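Ruvside Planner 2

Ruvside Planner is a tabletop motion planner for a single arm. It takes a spoken or typed instruction, resolves it to one target on the work surface, and returns a joint trajectory. Version 2 replaces the fixed color table with a learned color and shape matcher.

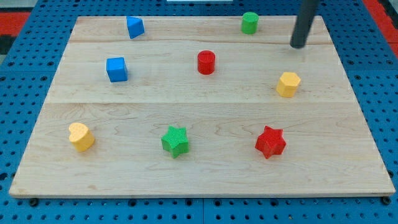
Kurkden Manipulation Software Team

Two stars differ only in color, and a red cylinder shares its color with one of them, so "the red one" is rejected as ambiguous and "the red star" is accepted. Pushes are planned at block height, with neighboring blocks treated as obstacles.

Requirements
Calibrated overhead or angled camera
Arm driver with position streaming
Flat work surface, up to 800 x 700 mm

Planning stops after 619 ms if no path is found, and the call returns an error code. The limit can be changed in the settings file.

Logs from version 1 need the converter, available since November.

Maintainer: Parvaneh Fallahi
Licensing: Sanaa Shawky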